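Disville households asked to fill one box, find it harder than it sounds

Print | E-mail | 221 shares

DISVILLE -- The town's spare-room problem now has an official size, and it is one cardboard box.

Under the One Box drive, which runs through the end of July, every household in Disville and neighboring Gilwood has been invited to put a single box on a bed, fill it with whatever has been lying around the room, and bring it to the old Fliltdale feed store. The things inside will be sorted, priced at very little, and sold back to the same people, or at least to their neighbors.

Organizer Wubit Beyene mailed 1,197 invitations in June. By noon on the first day of drop-offs, she had nine boxes and a voicemail from a man who wanted to know if the rule meant one box per house or one box per bed.

"Per house," Beyene said. "He has four beds. I could hear where it was going."

The bed is in the rules because of something Beyene noticed while clearing out her late aunt's place. A box on the floor can be stepped over for years. A box on the bed has to be dealt with before anyone can go to sleep, and in her experience most people will part with nearly anything by 11 p.m.

The method makes no promise of neatness. One Gilwood bedroom on a recent afternoon had the required box and the required bed, along with the usual collection of objects that had never been introduced to each other.

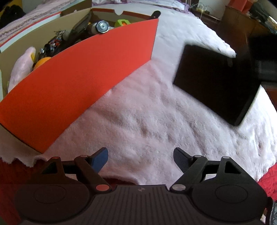
A pink plush toy, a piece of orange fruit and a small tangle of wires share a box in Gilwood. The tablet stayed on the blanket.

Fruit is not accepted. Neither are fireworks, paint, opened jars of anything or, after a long meeting on the subject, exercise equipment that has to be carried in by two people. Beyene said the fruit rule was added to the flyer in larger type after the first morning, when three separate boxes came in with a snack in them.

"People are holding something, they're thinking about something else, and in it goes," she said. "I found a sandwich. It was a good sandwich, too, somebody had gone to trouble over it."

Wires are accepted but not encouraged. Lewis MacBrayne has been given the job of finding out what each one belongs to. He works at a card table near the loading door with a lamp and a thermos, and he has sorted the cords into two tubs marked KNOWN and LATER. LATER is already on its second tub.

MacBrayne, who fixed televisions in Disville until his shop closed, said he could name most plugs on sight up to a certain year. He declined to give the year.

Stuffed animals have been a livelier topic. The first flyer said "toys in good condition," which Gregor Shearer of Galbraith Road took as a remark about his daughter's rabbit. He telephoned to ask for a definition of good. The second flyer said "toys somebody could still like," and Shearer brought the rabbit in himself. He then stood by the shelf for a while and bought it back for a dollar before the sale had opened.

Under the rules that is allowed. It also counts as a sale, and it put Disville on the board ahead of Gilwood, 1-0.

There is some rivalry in this. Both towns are supposed to be raising money for the same thing, which is a new roof over the swimming pool changing rooms they have shared since the two pools became one. The goal is $1,000. Zoltán Balogh, who manages the pool, has put up a thermometer sign at the front desk and colors it in each evening with a red marker. He ran it up to $700 on the second day, and then had to white out a good part of it when he learned that $479 of the total had been promised and not paid.

"It's at $221 now," Balogh said. "That is real money. I have held it."

He thinks the Gilwood side is packing more carefully and therefore more slowly. Disville boxes tend to arrive with a lid jammed over the top and a shoe coming out of one corner. Gilwood boxes come with layers. One had tissue paper. He has heard that some Gilwood families fill the box, take everything out, and start over, and he would like them to stop doing that before the deadline.

For size, anything goes so long as one adult can carry it. The color of the box doesn't matter either, in spite of a rumor that plain brown ones are preferred. The bright orange-red kind has turned up on both sides of the town line, tan on the inside like all the rest, and as far as Beyene is concerned it holds just as many regrets. Open flaps are fine until the box leaves the house. After that she would like tape.
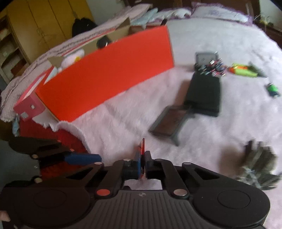 How to take part

Boxes may be left at the Fliltdale feed store between 9 a.m. and 4 p.m. Park on the gravel. The door on the left sticks, so use the one with the bell.

Write your town on the box, Disville or Gilwood, and nothing else. Beyene asks that people not write what is inside. Several have, and the labels have been wrong, and shoppers who looked forward to CHRISTMAS LIGHTS have been let down by towels.

Check pockets, purses and the bottoms of mugs. Anything that looks like it was put in by mistake goes in a drawer under the cash register, where it can be claimed by describing it. The drawer holds a library card, a retainer case with a retainer in it, and a set of keys to a boat. No boat has been reported missing.

Bedding is welcome if it has been washed. Mahlet Berhe, who is handling the linens, said fluffy blankets sell fastest and that she would take as many as people can bear to give up. She has not been able to give up hers. It went into her own box twice and was on the couch again both times by supper.

Pickup can be arranged for anyone who doesn't drive. Call the pool and ask for Balogh, and let it ring, as the phone is at one end of the building and he is usually at the other.

The sale opens at 8 a.m. on the last weekend of July. Sellers from both towns may shop, including from their own boxes, though Shearer has been asked to leave something for everyone else. Whatever is unsold by closing goes to the county thrift store, apart from the tubs marked LATER, which MacBrayne is taking home. His wife had not been told as of press time.

Print | E-mail | Comments (9)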